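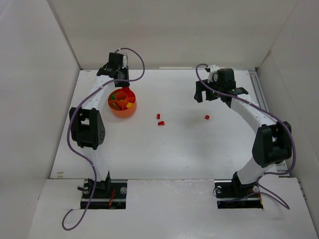

6.3 Gripper closes beside the brick (fault 40)

This section applies to two-arm Wekovlow cells used for brick sorting. Fault 40 is raised when a gripper closes fully and the controller finds nothing between the fingers. The arm stops where it is and holds its position until the fault is cleared.

The usual cause is a wrist camera that has shifted on its mount, or a cable that has pulled the wrist out of line. Less often the finger pads are worn. Do not clear the fault and restart without working through the steps below. An arm that misses a brick can press a closed finger into the table, and the second attempt is often worse than the first.

CAUTION: The arms hold their position under power. If power is cut without support, an arm will drop. Keep one hand under the elbow joint when you switch off, and keep fingers clear of the gap between the elbow and the base.

Before you start

You will need the Ifans hex key set, a soft cloth and one 2x2 brick. The brick should be a strong colour that stands out from the white table. Red works well.

Checking the cables

1. Press Pause on the Pakusum panel and wait for the status line to read HELD.

2. Follow the purple cable along each arm from the gripper back to the base. It should have slack at the elbow and should not be trapped in the joint.

3. Look at any loop that hangs below the base. Loose cable is allowed, but it must not be able to catch on the edge of the panel when the arm turns. Re-route it if in doubt.

4. Check the small red wires in the base cutouts. If one is nipped or has come away, stop here and contact Rerngate service. These wires are not a user repair.

Checking the view from the wrist

5. Place the test brick on a clear patch of table, away from the container and any other bricks.

6. Select Jog and bring the open gripper over the table until the brick shows between and beyond the two fingertips in the wrist view. Leave a wide gap on both sides. A brick slightly left or right of the middle is acceptable at this stage. 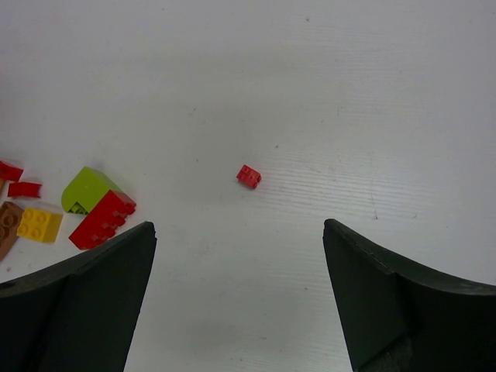

7. Compare the two fingers. Both should rise from the bottom of the view, one at each side, with the tips at a similar height. If one sits clearly higher, the camera has turned on its mount. Go to section 6.4.

8. Wipe the finger pads with the dry cloth. Light scuffing is normal. Replace both pads if either one is split or lifting.

9. Select Test Grip and stand clear. The arm will make 2 attempts. If both succeed, press Clear and return to Run.

Note: Bricks lying against one another are a common source of fault 40 even when the camera is sound. One finger lands on the neighbouring brick and the jaw closes short or slips off. Spread the bricks out before the test — a finger's width between them is enough.

If the fault comes back

Record the arm (left or right) and the software version from the Pakusum panel, then switch off as described in the caution and contact Rerngate service.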